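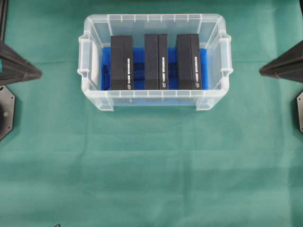

Speaker notes, "House rules for a shared robot cell"
Version of Jul 5, 2026. Talk is 13 minutes, questions after.

Opening (slide 1)

Good morning. Say name, say team. Thank Faizal Gunawan for the invitation and for moving my slot.

I will speak about rules which we wrote ourselves, for two-arm work at a table. They do not replace the safety standard or the risk assessment of your site. Say this slowly, because last time a person asked me if our rules are a certification. They are not.

Slide 2, why we wrote them

In February we had two teams on the same cell, Stusell in the morning and Iltcombe in the afternoon. Each team had its own habits. When we compared the logs, we had 2,309 recorded runs and could not say for many of them how the table was prepared. The runs were not bad. They were only not comparable -- and this is for me the more expensive problem.

Herman Lumbantobing went through the logs by hand. Please mention him, he is in the room.

Slide 3, the table before the start

Rule one. The cloth is part of the setup. Write down its color, and change it only between series. If it has a fold, either smooth it or note it.

Rule two. The container stands where both arms can reach it, with its long side across. We mark the position on the setup sheet, with a measurement from the table edge.

Rule three. Objects of the same type go in with the same orientation and with a gap between them. The gap must be wide enough for a finger of the gripper. We had a long discussion about how wide. Kamarul Goh wanted a fixed number, I wanted "finger plus clearance". We kept my version, but his is easier to check. Ask the audience what they do.

Rule four. Identical objects are counted from the left, seen from the head camera. Not from the operator's chair! This one mistake gave us a full day of wrong labels.

(Pause here. Drink water.)

Slide 4, the arms

Both arms go to the rest position before the container is placed. Hands of people are outside the marked area when the arms are enabled. The person who enables the arms says it aloud, and the second person answers. It feels a little silly in a quiet room. We do it anyway.

The stop button stays within reach of the person who is watching, and this person does not hold a phone or a laptop.

Slide 5, who can change a rule

Any operator can propose. Aisyah Pangaribuan keeps the list, at this moment it has 11 rules, and I show only some of them today. A change begins with the next series, never in the middle. Old versions stay in the Rudov folder, so that we can read later what was valid on which day.

If there is time: tell how Fraser Swanson proposed to remove rule 4 and withdrew it after one shift.

Slide 6, what is still open

We have no good rule for black objects with small print. The label is hard to read from the head camera, and more light gives reflections on other materials. Fernandes tests a second lamp. I have no result to show, so do not promise one.

Questions. If they ask for the list, the answer is yes, by e-mail, address on the last slide.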